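Shared laundry

A shared laundry is a room with washing machines which is used by several households of the same building or street. It is common in blocks of flats, student houses and caravan parks. It differs from a commercial laundrette, as it is normally open only to residents and the cost is often included in the rent.

History

Before piped water, washing was done together at rivers, wells and public wash-houses. In the town of Kashindye the first wash-house had stone troughs and one boiler, and families paid a small fee for hot water. Later, housing companies moved this work indoors, usually to the basement, where the noise of the machines disturbed fewer people.

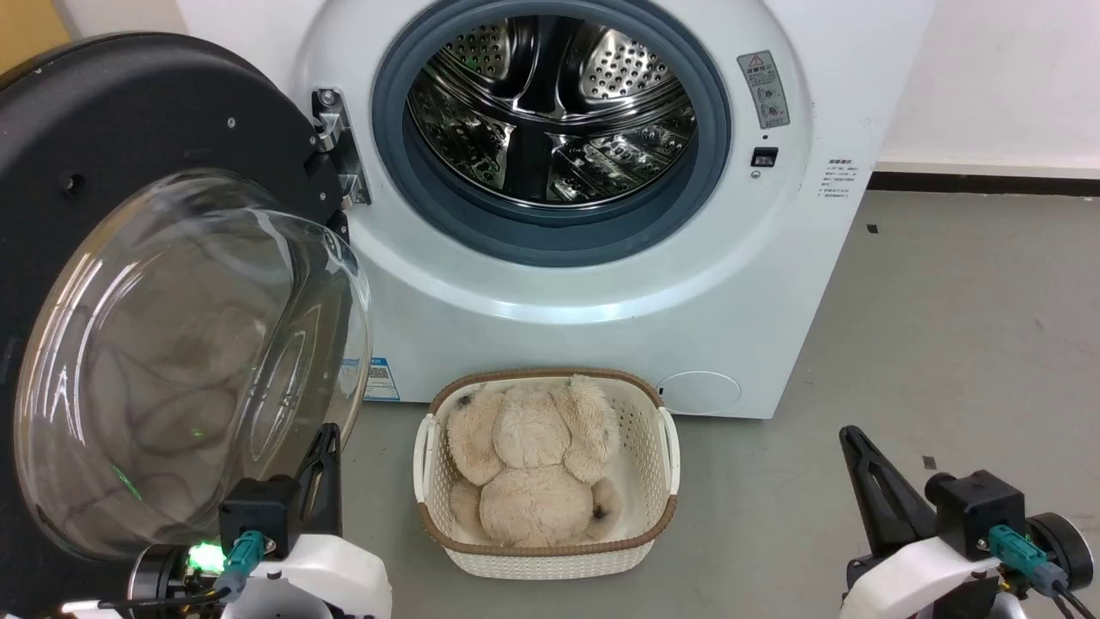 Booking systems

The oldest system is a paper list on the wall, divided by day and hour. In the Prerkeck flats, each household receives a wooden peg with its number and puts it on a board beside the chosen time. The historian Peninah Muli has described such boards as the most argued-over objects in the building. Monday was traditionally the washing day, and for this reason the Monday places were given by turn. A usual booking lasts 60 to 100 minutes.

Rules and customs

Most laundries have written rules about closing hours, cleaning of the filter and the use of dye. Unwritten customs also exist. It is generally accepted to wait 5 minutes before removing the finished washing of a neighbour, and to leave it folded if possible.
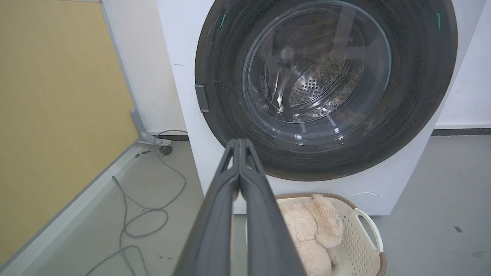
Decline and return

When home machines became cheaper, many shared rooms were changed into storage or bicycle parking. In recent years some new buildings, among them the Sutavine housing project, have included them again to save space in small flats.

See also: Wash-house, Laundrette, Clothes line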